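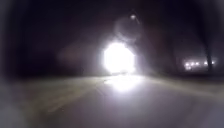 Figure 7.1 A bright light at the far end of a dark road.

Chapter 7
The Letters Page: Editing What Readers Send You

Sooner or later every new journalist is handed the letters. It is presented as an honor. The person handing them over will be smiling, and will leave the room rather quickly.

The letters page is the oldest part of most newspapers that still works. Reporters come and go, the comics shrink, the recipe column quietly dies, and the letters keep arriving. They arrive by mail, by email, through the form on the website, and in at least one case known to us on the back of a feed store receipt. They are about parking. They are about geese. They are about last month's letter about geese, which the writer found naive.

In this chapter you will learn to choose letters, cut them, check them, put headlines on them, and survive the phone call from the person who wrote them. You will also learn when to leave a letter out, a skill harder to teach than it sounds. Chapter 6 dealt with the editorial, where the paper says what it thinks. Now it is the public's turn, and the public has been waiting.

A small paper and its mailbag

We will follow one paper through the chapter. The Hevidcombe Gallagher took its name from its first owner, a man who saw no reason to call it anything else. It comes out weekly. When Ecaterina Roman became its letters editor she inherited a desk, a chair with opinions of its own, and a folder holding 1167 unpublished letters. Her predecessor, Hefin Rowlands, had kept every one of them. He had a policy of running letters in the order they came in, and the paper had fallen so far behind that readers were being treated to fierce debate over a bond issue that had already passed, been spent, and turned into a swimming pool.

Roman's first decision was to stop. She ran a short note saying that older letters would not be printed and inviting people to write again if they were still angry. Most were not. A few were much angrier, and now had a second subject.

Her second decision was to write down some rules. You will find them in full at the end of section 7.3, but the main ones are short enough to give now. Letters had to carry a real name and a town. They could run to 250 words. A writer could appear once a month. The letters editor could cut for length and clarity but could not change what the writer meant, even where the writer would have benefited.

Why the word limit matters

Beginners think of the word limit as a way to save space. On paper it is. Online there is all the space in the world, and the limit matters more.

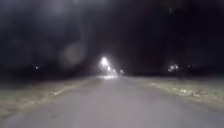 A letter without a limit tends to go on past its point and keep walking. The writer makes the case in the opening lines, and makes it well, and then remembers a related grievance from 1988. Editors who cut letters for a living learn to find the place where the argument ended and the writer did not notice. It can be hard to spot. Reading some of the longer ones feels like looking down a paved path at night, with no painted lines on it and every edge gone soft, and having only the writer's word that it leads somewhere. Cut there, at the last point where you still knew where you were. Then read the shortened version aloud. If it still sounds like the same cranky person, you have done the job.

Naheed Siddiqui, who edits letters for the Pliltora website, uses a stricter test. She cuts the first sentence of every letter and sees whether anyone would miss it. The first sentence is usually "I read with interest," and no one ever has.

Checking facts in somebody else's opinion

Writers are entitled to their opinions. They are not entitled to a made-up budget figure, and if you print one, it becomes your made-up budget figure. This comes as a shock to many new editors, who had assumed the signature at the bottom was some sort of shield.

Consider the Civuddale library letter. In November the Gallagher received a letter from Ayman El Fassi claiming that the Civuddale library had thrown out 1000 books in a single afternoon. It was a lively letter. It compared the head librarian to several figures from history, none of them librarians. Roman called the library, where Nusrat Rind explained that the books had been moved to a storage room while the roof was fixed. She offered to let anyone come and look at them.

Roman now had choices. She could print the letter with the claim removed, which would leave a greeting, the historical figures, and a signature. She could print it with a note correcting it, which would embarrass a reader in front of his neighbors. She could decline it. Or she could call Mr. El Fassi, tell him what she had learned, and ask whether he would like to try again.

She called. He tried again. The second letter was about the roof, and it ran at the top of the page. Notice that the call took her less time than any correction would have. Notice too that Mr. El Fassi's views on the library had not softened in the least. Your job is to get the facts right. Making people more cheerful is outside the scope of this book.

Terms to know

Mailbag: all the letters received for an issue, printed or not. Rarely an actual bag.

Form letter: one text sent in by many people, each of whom will tell you on the phone that they wrote it.

Right of reply: the custom of letting a person who has been criticized on the page answer there. Decide ahead of time how many rounds you will allow. The Gallagher allows 2.

Closing a topic: announcing that no more letters on a subject will run. Expect letters about this.

Before you read on

Find the letters page of a local paper, in print or online, and read one week of it from start to finish. For each letter, mark the sentence that holds the writer's main point. Then mark the place where you would have stopped cutting, or started. Keep your copy, as you will need it for the headline exercise in section 7.2, where we take up the question of how to put six fair words on top of a letter that is not especially fair itself.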